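Search the forum
Search titles only
Advanced search

Last updated: Friday

Cleaning a big pink plush without wrecking the eyes

mudroom_annie
My daughter's pink monster/frog/whatever has reached the stage where guests politely move it before sitting down. Bubblegum pink, short pile, body like a dome. The cloth tag says surface wash only, in the tone of a tag that has never met a six-year-old. What I'm worried about is the eyes. They're big black embroidered patches with white highlights, and I can already see the pink bleeding into the white and the whole thing coming out looking hungover. 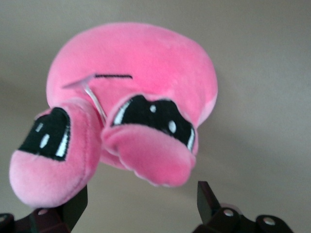 I've owned it for two years and it has been to the beach, the dentist and under a car seat. Do I dare put it in the machine?

Dirk Engelhardt
Yes. Cold, gentle, inside a zipped pillowcase. I've done 20 of these things over the years and lost one, and that one had a music box in it, so it was more of a drowning.

perpetual_lint
Please don't. Hot pink is the worst color for this. Mine went in with white eyes and came out with an eye infection. Spot clean with a damp cloth and a drop of dish soap, wipe again with plain water, stop there.

Dirk Engelhardt
What temperature?

perpetual_lint
Warm.

Dirk Engelhardt
Well.

perpetual_lint
"Warm" is a perfectly normal setting and I won't be tried for it on a laundry board.

Ida Kröger
Test it before you two come to blows. White cotton rag, cold water, a little detergent, press on the underside for a minute. Pink rag means no machine. Clean rag means Dirk gets to be smug. The other thing is drying. Thick stuffing holds water forever, and if the middle stays damp you end up with a toy that smells like a basement. Fan on it, turn it every few hours, and squeeze hard before you decide it's done.

mudroom_annie
Rag came back clean, so I was leaning toward Dirk, and then I read the part about the basement. Would it be dumb to keep it in a plastic tub afterward? I have one of those white ones, rounded corners, shiny, gray tab at the end. It's the right size if I fold the toy's dignity in half.

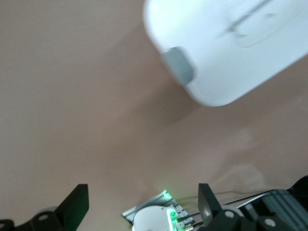 My thinking is that if it lives in there between uses I'd only have to do this once a year, say every January, when nothing good is happening anyway. My mother-in-law recommends a Nendness bag, which as far as I can tell is a pillowcase with a price on it.

Ida Kröger
Tub is fine once it's bone dry. Leave the lid cracked for the first week. Closed up damp, you've built a terrarium.

perpetual_lint
I'd skip the tub. Squashing plush for months leaves creases and the seams by the eyes get a permanent frown. Shelf, out of the sun.

Dirk Engelhardt
A six-year-old is not going to leave it in a tub for months. It'll be back on the floor by dinner.

grommet77
Tumble dry on low with two tennis balls. Been doing it for years.

Ida Kröger
Even low can frizz short pile. No-heat setting if you must.

grommet77
Mine was already frizzy, so I may not be the best witness.

mudroom_annie
OK – cold, gentle, pillowcase, fan. She wants to know if it can breathe in the pillowcase. I said yes. She wants it in writing.

Dirk Engelhardt
It can breathe in the pillowcase.

Related threads
Pillowcase or mesh bag for delicates?
Annan detergent: too much foam
How long is too long to soak a teddy bear
Woreo fan rattles on high
Embroidery thread bled on a quilt, please advise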